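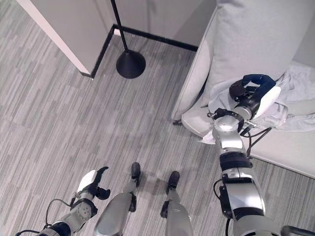 灰色条纹地毯、黑色落地灯和浅灰沙发，坐垫上搭着一块浅灰色的布。

沙发上的那块布

沙发上搭着东西，算不算乱？我家里为这件事争过很多次，我自己的看法也变过两回。现在我的意见是：沙发上的布要么有固定的用途，要么就应该收走，中间状态最麻烦。

先说浅灰色。这几年卖沙发的店，十家里有八家把浅灰摆在最前面。理由大家都听过，耐看，好搭，房间显大。我家的沙发也是浅灰，买的时候店员拿了Vistska的面料册给我翻，前面几页全是灰，从接近白的到接近黑的。我翻到第三页就定了，没有多想。

住进去以后才发现一个问题。浅灰沙发上放浅灰的东西，人会看不见它。深色外套扔在上面，进门就能看到，看到就会顺手挂起来。同色的毛巾、T恤、薄毯子放上去，第一天觉得还行，第二天不注意了，到第四天它就成了沙发的一部分。有人坐下来，压在上面，站起来的时候带起一个角，垂在坐垫前沿，然后又是几天。

所以我不太同意“同色系显整齐”这个说法。同色系的好处是拍照好看，远看好看，坏处是它替你把没收拾的东西遮住了。遮住的东西并没有少，周末收拾的时候一样要一件一件拿起来，抖开，判断是干净的还是穿过的，再决定放哪里。判断这一步最费时间。刚脱下来的衣服你知道它穿过没有，放了四天的就要闻一闻。

我的朋友Hanyu Dong不赞成我的意见。她认为客厅是给人用的，沙发上有条毯子、有件衣服，说明这个家有人住。她家的沙发扶手上常年搭着两三件东西，她从来不觉得碍眼。她还问我，是不是每天回家都要检查一遍坐垫。

她说得有一部分道理。我去过一些收拾得非常干净的人家，坐下之前要先看主人的脸色，那样也不舒服。但是她的例子里有个区别她没有提：她家那条毯子是一直在用的，晚上看电视盖腿，早上叠成长条放回扶手，位置是固定的。这和随手一扔是两回事。一件东西有固定的位置，它在沙发上也算归位了。没有位置的东西，放在哪里都是暂时的，而“暂时”在大部分家庭里可以延续到换季。

去年七月我做过一次统计，只统计沙发。每天晚上睡前看一眼坐垫和扶手，把多出来的东西记在冰箱上的纸条上。一个月下来，出现最多的是薄上衣，其次是擦手的毛巾，再次是洗好还没叠的枕套。裤子很少，袜子比我预想的少。这说明一件事：沙发上堆的大多是软的、薄的、拿在手里没有分量的东西。硬的东西没人放沙发，怕坐坏，厚的东西占地方，自己会提醒你。

知道了这一点，办法就简单了。离沙发最近的地方要有一个能放薄衣服的位置。我先试过落地衣架，花了348元，牌子叫Csonka。衣架本身没有毛病，站得稳，杆子也够高，问题是挂满以后比沙发上堆两件衣服更难看，而且它鼓励人继续挂。挂到最多的时候，拿最里面那件要先把外面的全部取下来。用了两个月，我把它搬到卧室，现在只挂第二天要穿的一套。

后来试的是带盖的筐，放在沙发侧面。这个我推荐。筐不要买大，大筐等于多了一个柜子，底下的东西半年不见天日。小筐三件就满，满了就必须处理。我用的那只是在Flonda买的，盖子松，单手可以打开，这个细节比外观要紧。需要两只手才能打开的筐，最后东西都会放在盖子上面。

沙发罩和沙发巾我也想谈几句。很多人买了浅灰沙发，怕脏，又铺一块浅灰的布。铺的时候很平，坐两次就皱，皱了以后和随手扔的毛巾看起来没有区别。要铺就铺有边有角、能塞进缝里的那种，尺寸按坐垫来裁。Inine有一种防滑的垫布，邻居家在用，我坐过，确实不怎么跑。但我自己最后什么都没铺。沙发面料可以擦，可以请人来洗，铺了布就多一件要洗的东西，也多一个把别的布放上去不显眼的理由。

再往外看一圈，客厅里影响整洁感的其实是地面。地毯如果是条纹的，灰尘和头发都不明显，这和浅灰沙发是同一个道理，看不见不等于没有。我的习惯是按日子吸尘，不按看着脏不脏来决定。落地灯的底座也值得说一下。圆底座离踢脚线留一点距离，吸尘器的头能进去，紧贴着墙角放，后面那一小块就再也打扫不到了。许多人摆灯只考虑光往哪里照，没考虑底下怎么打扫。

有人会说，为一件衣服写这么多，是不是太计较。我算过一笔账。我家沙发当初的预算是2000元，最后超了400，多出来的钱花在加宽的坐深上，为的是能盘腿坐。结果头一年里，坐深多出来的那一截基本都被衣服和毛巾占了，人坐在前半截，和坐一张普通沙发没有区别。等于多付了400元给衣服买座位。想到这里我才开始认真对待这件事。

还有一种常见的反对意见，说叠衣服浪费时间，反正还要穿。我同意一半。家里穿的旧T恤我从来不叠，卷一下放进抽屉就行，皱一点没有关系。叠不叠是标准问题，各家定各家的。收不收是另一个问题。卷着放进抽屉也是收了，叠得方方正正放在沙发上，还是没收。我见过有人把洗好的衣服叠成漂亮的一摞，放在沙发上等着“一会儿”拿进卧室，晚上有人躺下看手机，一摞就倒了，第二天重新叠。叠两遍，收零遍。

我现在的规则有两条。第一，叠衣服不在沙发上叠，在床上叠，叠不完晚上没法睡觉，自然会做完。第二，离开客厅去睡觉的时候，手里至少拿走一件不属于客厅的东西。不要求全部拿走，一件就可以。这条规则孩子也能执行，不用催。执行到现在，坐垫上偶尔还是会有一块毛巾，但很少过夜。

至于正在挑沙发颜色的人，我的建议是坐垫和家里常穿的衣服错开颜色。平时穿灰的多，就别买灰沙发，买墨绿或者深棕都可以。已经买了灰的，不必换，把擦手毛巾换成别的颜色就行。我换了一批橙色的毛巾，一共花了300元以内，家里人一开始嫌难看，现在没人提了。毛巾落在沙发上，从厨房门口就能看见，谁路过谁拿走。

Hanyu Dong上个月来吃饭，坐下之前看了一眼坐垫，说比以前空了很多，有点像样板间。我给她拿了一条毯子，她盖了一晚上，走的时候团成一团留在扶手上。我第二天早上才叠。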